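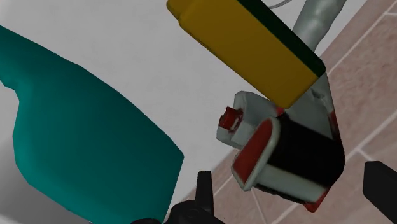
A rendered view with a large teal shape against a plain white surface.

Stendodport council to trial deposit labels on refillable cleaning bottles

Stendodport council has approved a trial of deposit labels on refillable household cleaning bottles, starting in October at the Undness Road transfer station and two nearby shops.

Under the trial, residents will pay a 40-cent deposit on each bottle of dish liquid, laundry liquid or floor cleaner sold under the scheme. The deposit is returned when the bottle comes back with its cap on and the label still legible. Bottles of 700 millilitres and one litre are covered. Spray triggers are not, and should go in the general waste as before.

Returned bottles will be sorted by colour at the transfer station, then washed and refilled by Jitidham, a local firm that already supplies cleaning liquids to schools in the district. Coloured bottles are harder to recycle than clear ones — dark pigments in particular lower the resale value of the plastic — and the council's waste plan lists them as a priority for reuse.

A smaller test over the summer enrolled 136 households. They returned 1488 bottles, according to a report tabled by the council's waste services manager, Rungnapa Kaewkla. The most common fault was a missing cap. Labels lifting in the wash was the next, and the adhesive has been changed.

"The label has to survive a kitchen cupboard and then come off cleanly in hot water," Kaewkla told the meeting. "The first version did one of those."

Capucine Perrin, operations manager at Jitidham, said each bottle would be refilled up to 12 times before being shredded. Bottles with deep scratches or a warped base will be pulled out earlier.

The labels will be printed by Courtois. Each carries a code that is scanned at sale and again on return, so a deposit cannot be claimed twice. No customer details are stored with the code.

The transfer station will accept bottles from 7 a.m. to 4 p.m. Shop return points will keep normal trading hours.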